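Notebook, sorting bench
Thursday, 2:00 pm start

Carried on with the bin wear check and the mixed-item layout. Both gray bins stay on the pale wood table, one behind the other, open side up. The clamp spacing from the Denside bench did not transfer. Reset it by hand and marked the table edge in pencil.

Tare on the front bin is 2000 g on the Hevcombe scale, same as the April entry. The rear bin was not reweighed. Scale drift over the session was 2 g, within what we accept for this work.

Item set today is Ryu list 3, mixed household. The list calls for one flat rigid item, one thin item, one long item, one clear item, one soft item and one irregular item. The flat slot is filled by the piece with the green leaf pattern, and the clear slot by the plastic cup. The soft slot is the gray-brown fabric. It has no stable resting shape, so its outline goes on the sheet after every reset, not only at the start.

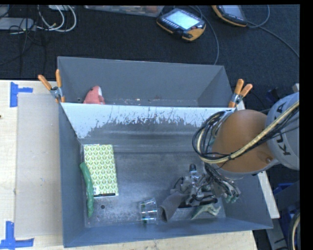
Coating on the far inner wall of the front bin is worse than the last entry suggests. White remains along the top edge and breaks up into streaks lower down, with bare metal under that. Scuffing on the floor is general. I would not try to read a wear pattern from it. There are small pale specks around the hole at lower left. Could be coating, could be residue from an earlier item set. Wipe with a dry cloth, bag whatever comes off, label it with the bin number.

Clear cup is still the awkward one for the layout sheet. Lying on its side, the ribs throw glints and the rim is hard to trace. Switched to noting the base position only. Entries before 167 use the rim, so do not merge the two columns.

Horketti liner sheet is cut but not fitted. The corners need a relief cut where the side walls slope, otherwise it lifts. Template is in the flat drawer under the old one.

To do
Reweigh rear bin.
Bag and label specks.
Trim liner corners, dry fit, check the hole stays clear.
Fix column header on the layout sheet.

Stopped 4:30. Scale off, pencil marks left on table.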